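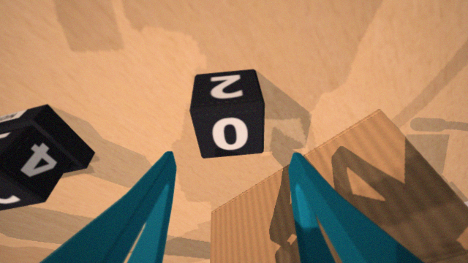
Black cubes with white numerals on a wood-grain tabletop.

Plita Perpetual Desk Calendar
Product code 3695

The Plita is a perpetual calendar for the desk, counter or reception shelf. Two number cubes show the day and three flat bars show the month. It does not run out at the end of the year and there are no refills to buy.

Each number cube measures 40 mm along every edge and has rounded corners. The numerals are printed in white on a matt black finish. The month bars sit in a slot underneath the cubes and are printed in the same lettering, one month to each long side.

Setting the date

Lift both cubes out of the tray, turn them to the day you want and put them back side by side. Both cubes carry 0, 1 and 2. The first also has 3, 4 and 5, and the second has 6, 7 and 8. For a 9, turn the 6 upside down. For the 30th, use the first cube for the 3 and the second for the 0. Single dates are shown with a leading zero.

To change the month, slide the front bar out and swap it with the one you need. The bars not in use are stored behind it.

What is in the box

Two number cubes
Three month bars
Tray, beech, oiled
Four self-adhesive felt pads
Setting card

Materials and care

The cubes and bars are solid lime wood, painted and then sealed. Wipe with a dry or slightly damp cloth. Do not use spray polish on the printed faces, as it leaves a bloom on the matt paint. The tray can be re-oiled with any food-safe oil. Leave it overnight before putting the cubes back.

Keep out of strong direct sun. The black paint holds up well but the beech will darken, and the part under the cubes will stay paler than the rest.

Not suitable for children under three.

Languages

Month bars are supplied in English as standard. Spanish, Basque and French sets are available at no extra charge. Choose from the list when ordering. Spare bars and single cubes can be bought separately; please say whether you need the first or second cube.

Printing for businesses

We can print a name or logo on the front edge of the tray. One colour, maximum height 12 mm. The minimum order for printed trays is 200 pieces. Send artwork as a vector file to Itziar Toledo in the Villanueva office, who will return a proof for approval. Orders for delivery before the new year need approved artwork by the end of October. We do not print in December.

Delivery and returns

Unprinted calendars are sent from stock. Orders received by noon go out the same day, except at weekends, when they leave on Monday. Unused items may be returned within 30 days in the original box. Printed trays cannot be returned unless faulty.

Designed by Unai Goicoechea for Vavis.

Also in this range: Plita pen tray, Plita letter rack, Plita card holder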